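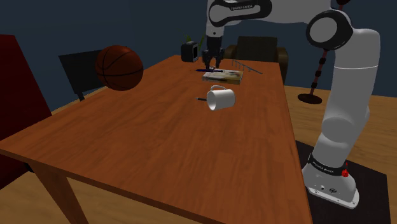 Trí Lục told me that anyone who complains about collecting demonstrations in simulation should be made to collect them on a real arm for a month, and then asked again. I've done the real-arm month. I'm going to complain anyway, but I'll try to keep it proportional.

Mimivmont by Clullard: a review after 300 episodes
Posted by Sheila Fothergill, 22 March 2021

Mimivmont is a desktop program for recording robot demonstrations in simulated rooms. You drive the arm, it writes down everything the arm did and everything the cameras saw, and at the end you have a pile of examples for whatever learning system you're trying to raise. I bought the single-seat license in November for $200, plus the Vik hand controller, which I already regretted by the time I'd found the right USB port. More on Vik below.

I wanted a small set of tabletop pick-and-place episodes, messy enough that the policy wouldn't memorize one tidy layout. I used the scene called Killska, a table in a blue-walled room with a Franka arm on a mat next to it and an assortment of household stuff: pens, a mug, a book, keys. There's also a basketball. My policy has developed no opinion about the basketball so far, and I'd like to keep it that way.

Setup

The installer is fine. The first launch is less fine. It compiles something for a long time behind a progress bar that reaches the end, thinks about it, and goes back to the middle. I was on build 1909. I mention the number because the forum will ask you for it before they say hello.

Once it's running, you pick a scene, pick a task line ("put the pen next to the book" or whatever you type in), and press record. Every reset shuffles the objects. You can limit the shuffle by object, and I'd suggest doing that early. With the default settings you'll get mugs lying on their sides, which is great variety if your task is standing mugs up and a nuisance if your task is anything else.

Driving the arm

The arm follows your hand well. There's a slight lag on big sweeping moves and almost none on small ones, so it rewards people who move like they're carrying soup. The gripper opens and closes on the trigger, and the trigger has a real range to it, so you can close halfway, change your mind, and have the change of mind recorded for posterity. Learning systems are very good at picking up your hesitation. My first batch trained a policy that approached every object, paused, and seemed to wonder if it had left the stove on.

Judging depth is the hard part. From the room view you're always guessing how far back the fingers are, and a finger that looks parked beside the mug can be well behind it.
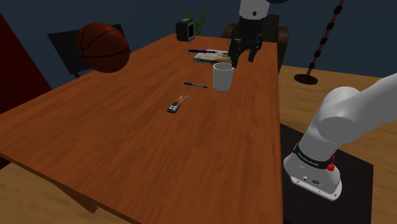

Screenshot: S. Fothergill / Mimivmont, Killska scene

You can orbit the room view between episodes but you can't while recording, on the theory that the camera has to stay put for the data. Okay, but then give me a second view for my own eyes that doesn't get saved. I've asked. The request is marked "under consideration," a phrase I've also used on my children.

What helps is switching your attention to the close view once the fingers are low. It took me most of an afternoon to learn to steer by it, and after that my success rate went up and my neck stopped hurting. Keys are still miserable. They're flat, they're an awkward shape, and the fob wants one grip while the blades want another. If you come in at a slant, one finger gets to the fob well ahead of the other and you spend the rest of the episode pushing it across the table like a hockey puck. Throw those away or label them as failures. Don't keep them as successes out of sentiment.

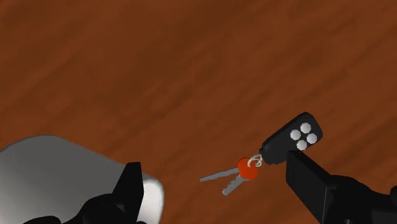 Close view of the keys, with a gripper finger at either side.

Keeping and tossing

I recorded 300 episodes and kept 261. The review screen is the best thing in the program, so naturally it's hidden under a menu called Tools. You scrub through an episode, trim the dead time at the front, mark it kept or tossed, and type a note. Keyboard shortcuts for all of it, and they can be remapped. I got through the whole lot in two sittings with a sandwich in the middle.

The automatic success check is another matter. It decides whether the task was done by looking at object positions, and its idea of "next to" is generous to the point of flattery. It passed an episode where the pen ended up under the table. Check by hand, every time.

Export worked on the first try, with joint positions, gripper state and images all lined up in time. I've used software costing far more that couldn't manage this, so I'll put the sarcasm down for one sentence and say thank you.

About Vik

Vik is comfortable, light, and loses its zero whenever you set it down. You pick it up again and the arm lurches a little to the left, and if you were recording, your robot is now learning to lurch. There's a recenter button. It's right next to the button that discards the episode – I found this out the way you'd expect. A cheap 3D mouse works nearly as well and stays where you put it.

Would I buy it again?

The program, yes. Vik, no. If you only need a few dozen examples, the trial will probably cover you, though it puts a logo in the corner of every saved image and your policy will get very good at recognizing the logo.

Four stars for Mimivmont, two for Vik. I'm told the next build moves the discard button, and I'll update this when I've tried it.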